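We use cookies to remember your preferences and to see which help pages people give up on. Accept all | Manage choices

Itar Home Office Support
Ticket status: Closed (by customer, grudgingly)
Product: Pranodora label printer, wireless
Subject: Printer goes offline whenever I stop looking at it
Opened: December 2019

Original message

I run a one-person seed business out of a back bedroom. The Pranodora prints my packet labels and my shipping labels. It did this without complaint until the last update, and since then it prints four labels, announces that it is offline, and goes to sleep. The light on the front stays green the whole time, so somebody in there is lying.

Things I had already tried before writing in:

- Turned it off and on.
- Turned the router off and on.
- Removed the printer from the computer and added it back. I now have "Pranodora," "Pranodora (Copy 1)" and "Pranodora (Copy 2)," all of them offline.
- Read the manual. The troubleshooting page tells me to contact support.

Reply from Itar support, first response

Thank you for reaching out. Please confirm the printer is plugged in. Please also confirm it is on a flat, stable surface, away from obstructions.

Customer update 1

It is plugged in. It could not show me a green light otherwise, unless it has made private arrangements. I moved the printer to the kitchen to be closer to the router, where it failed in exactly the same way but near the toaster.
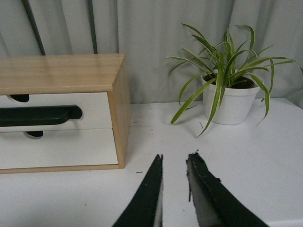
The router is a Holloway, the one the phone company sends, and it lives in the hall closet. Signal strength at the desk reads fine on my phone and on the laptop. Between the desk and the closet there is one interior wall and nothing thicker than a coat. I mention it because your help page lists fish tanks, microwaves and mirrors as sources of interference, and I own none of them within range. If a spider plant in a pot counts as an obstruction, then yes, guilty, but it was there all through the months when the printer worked. I timed the next failure: 175 seconds from the last label to the offline message. Then I did it again and got 175 seconds again, which doesn't feel like interference to me. Interference has moods.

Reply from Itar support, second response

Please try printing a test page and let us know the result. 

Customer update 2

The test page printed. It says "Your printer is connected." By the time I had picked it up and read it, this was no longer true.

I then tried a long job, 200 labels for a squash variety that will not sell 200 packets, and it printed every one without a hiccup. So it stays connected as long as it's working. It's the resting it can't handle. I have known people like this.

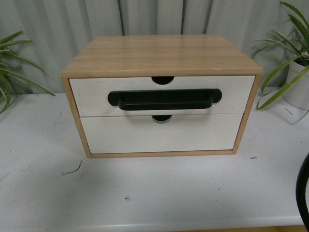 Desk, from the front. Drawers are for label rolls.

I looked through the settings page again and found a new item called Eco Rest, which I'm certain was not there before the update. It was switched on. I switched it off and pressed Save. The page told me my changes were saved. I reloaded it and Eco Rest was on.

Reply from Itar support, third response

Eco Rest is an energy-saving feature and is not related to connection issues. As a next step, please reset the printer to factory settings. Hold the feed button until the light blinks orange, then release.

Customer update 3

Reset done. Light blinked orange. It then took me most of an evening to get it back on the wireless, because the setup app wants my password typed with the on-screen keyboard and covers the password box with the on-screen keyboard.

After the reset, Eco Rest was off for the first time. Printed four labels, waited, made a sandwich, came back, printed four more. No trouble.
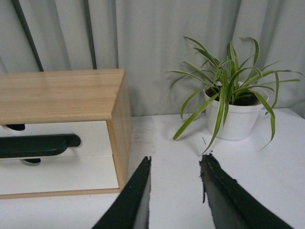 It behaved all the next day as well. Then it checked for updates on its own overnight, and in the morning Eco Rest was back on and the printer was offline. I reset it again, went straight to the update page and turned automatic updates off before it could get any ideas. So far it has held, and I've put almost 330 labels through it in small batches, with long gaps between them to be fair to it.

For anyone who finds this ticket by searching at midnight, the order was:

1. Factory reset.
2. Rejoin the wireless.
3. Turn off automatic updates.
4. Check that Eco Rest is off, reload the page, and check again.
5. Delete the copies.

Reply from Itar support, fourth response

We are glad our suggestion resolved your issue. A fix for Eco Rest is planned for January. To receive it, please make sure automatic updates are turned on.

Customer update 4

No thank you. Closing this.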